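Staff Development: Working with the Course Site
Handout 3 – Quizzes, question banks and the things that go wrong with them

Dorothy Lambert, Learning Technology
Last revised 02/04/2023

Before you start

You will need a course site on Stuteo with editing rights, and a handful of questions you don't mind ruining. Please don't practise on a live module. The training area is called Hebden Sandbox and you were all added to it when you signed up for the session. If you can't see it on your dashboard, scroll down. If you still can't see it, click the small star next to "All sites", where Stuteo keeps everything it thinks you have lost interest in.

Handout 2 dealt with assignments and file submission. I will assume you have read it, or at least that you own a copy.

1. Questions live in the bank, quizzes live on the page

Most of the confusion in the support inbox comes from this one point. A quiz is a container. It has a name, an opening time, a closing time and a list of questions, but the questions themselves are stored in the question bank. The quiz merely points at them.

So if you delete a quiz, the questions survive. If you edit a question in the bank, it changes in every quiz that uses it, including the one your colleague is running with her second years at that very moment. Stuteo will warn you about this in a pale grey line of text beneath the Save button. Read the pale grey line.

To open the bank: go to your site, choose More from the top menu, then Question bank. You will arrive in the Default category. Everybody's questions end up in Default. At the last look, the largest Default category at this institution held 2837 questions, of which a fair number were called "Question 1".

2. Categories

Make your categories before you write anything. Ten minutes now will save you an afternoon in January, when you are trying to find the good version of the question about osmosis.

To add a category:

1. Open the question bank and pick Categories from the dropdown on the left.
2. Scroll to Add category at the bottom of the page.
3. Choose a parent. Leave it as Top for this site unless you know why you wouldn't.
4. Give it a name a stranger could follow. "Week 4 – Cell transport" is fine. "New stuff" was fine on the day.
5. Click Add category.

You can nest categories as deeply as you like. Two levels is plenty for most modules.

To move questions, tick the boxes beside them, choose Move to from the menu at the foot of the list, and pick the destination. The tick boxes forget themselves when you go to the next page of results, so either move one page at a time or change the number shown per page first.

3. Question types we support

Stuteo offers 16 question types. We support the ones below, meaning that if they break we will help. If the others break we will be sympathetic.

Multiple choice. One right answer or several. If several, the percentages for the right answers have to add up to 100, and the wrong ones should carry a negative mark, or a student who ticks every box will get full marks for enthusiasm.

True/False. Quick to write and quick to guess.

Matching. Good for definitions. Add at least one spare answer so that the last pair isn't a gift.

Numerical. Set a tolerance. Without one, a student who rounds to two decimal places and a student who rounds to three will get different marks for the same work, and both will email you. Set the units handling too, if units matter in your subject.

Short answer. Marked by matching text. Put in every version you would accept, including the American spelling. An asterisk stands for any run of characters, so *photosynth* will accept "photosynthesis", "photosynthetic" and "I think it might be photosynthesis but I wasn't there that week".

Essay. Not marked automatically, whatever you may have heard from Camen. It sits in the manual grading queue until a human being opens it.

4. Building the quiz

Turn editing on, go to the section where you want it, and choose Add an activity, then Quiz. The settings page is long. Most of it can be left alone. These are the parts to look at.

Timing. Set an opening time, a closing time and, if you want one, a time limit. They are separate things. The time limit is how long the student has once they press Start; the closing time is when the whole thing shuts. Somebody who starts a one-hour quiz half an hour before it closes gets half an hour. Tell them this in the instructions, in a sentence of its own.

When time expires. Choose "Open attempts are submitted automatically". The other option throws the attempt away if the student hasn't pressed Submit, and I have yet to meet the person who wanted that.

Attempts allowed. The default is unlimited. This is lovely for practice and less so for an exam.
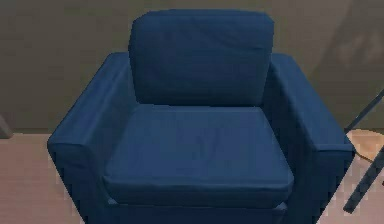 Navy armchair with a separate back cushion (computer render).

Grading method. Only matters with more than one attempt. Highest grade, average grade, first attempt or last attempt. Whichever you choose, write it in the module guide, and check that the guide and the quiz agree. They are usually written by different people in different terms.

Question behaviour. Deferred feedback means students see how they did after they have submitted everything. Interactive with multiple tries lets them check each question as they go and have another stab for fewer marks. Use the first for tests and the second for revision.

Shuffle within questions. Set to Yes, this mixes up the order of the answers. Before you switch it on, look through your questions for anything that says "all of the above" or "both A and B". Once shuffled, "all of the above" may well land at the top of the list, with nothing above it.

5. Review options

The review options are a grid of tick boxes, four columns wide, and the reason I drink tea. Each column is a moment in time:

During the attempt – only applies to the interactive behaviours.
Immediately after the attempt – the first two minutes after they submit.
Later, while the quiz is still open – from then until the closing time.
After the quiz is closed – from the closing time onwards.

Each row is something the student may be shown: their attempt, whether it was correct, the marks, the feedback, the right answer.

For a graded test taken by a whole cohort over several days, untick everything in the first three columns except The attempt, and leave the fourth column fully ticked. If you leave Right answer ticked in column two, the first student to finish will have the complete answer sheet while the rest are still open to offers.

If your quiz has no closing time, the fourth column never arrives. Students will then write to ask when they can see their feedback, and the true answer is never.

6. Extra time and other overrides

Don't change the settings of the main quiz to suit one student. Use an override.

1. Open the quiz and choose Overrides.
2. Pick User overrides or Group overrides from the dropdown.
3. Click Add and search for the name.
4. Change only the fields that need changing. Extra time goes in Time limit, and you must work out the new total yourself. A student with 25 per cent extra on a 60-minute quiz needs 75 in the box.
5. Check whether the closing time also needs to move. Very often it does.
6. Save.

If a student has a user override and is also in a group with an override, the user one wins outright. The two are not added together.

Overrides don't copy across when the site is rolled over to the new year. Put them in again, from the current list and not from memory.

7. Preview it, then preview it as a student

The Preview button shows you the quiz as an editor. Editors can see hidden quizzes, ignore opening dates and get in without the password, so a successful preview proves very little. Use Switch role to Student from your profile menu and try again. Sit the whole thing. Get some wrong on purpose. Check that the marks add up to what the module guide says they do.

Once a real student has made an attempt, you can no longer add or remove questions. You can still correct the text of one, and you can still change its marks, after which you must press Regrade all on the Results page. Nothing is regraded until you do. The button gives no sign of having been pressed, so press it once, wait, and refresh the page.

8. Importing from Nikalero

Several departments still have questions in Nikalero, which was switched to read-only and can't be edited. To bring them over, export as XML from Nikalero, then in the Stuteo question bank choose Import, pick the XML format and drop the file in. Under General, untick "Get category from file", or it will build you a faithful copy of whatever filing system your predecessor had in mind.

Images inside questions come across. Tables mostly come across. Equations arrive as a row of dollar signs and have to be looked at one by one. Feedback for wrong answers is sometimes attached to the right one, so check a few before you trust the rest.

Practical task

In Hebden Sandbox, make a category with your own surname, write one multiple choice question and one numerical question with a sensible tolerance, and put both in a quiz with a 16-minute time limit. Give the person sitting next to you an override. Then swap seats and try to sit each other's quiz as a student. Note down anything that surprised you and bring it to the next session, where we do the gradebook.

Further help

The help pages are linked from the question mark at the top right of every Stuteo screen. The support inbox is read daily in term. Please include the name of the site, the name of the quiz and what you expected to happen. "It isn't working" will also be answered, though it does tend to go to the bottom.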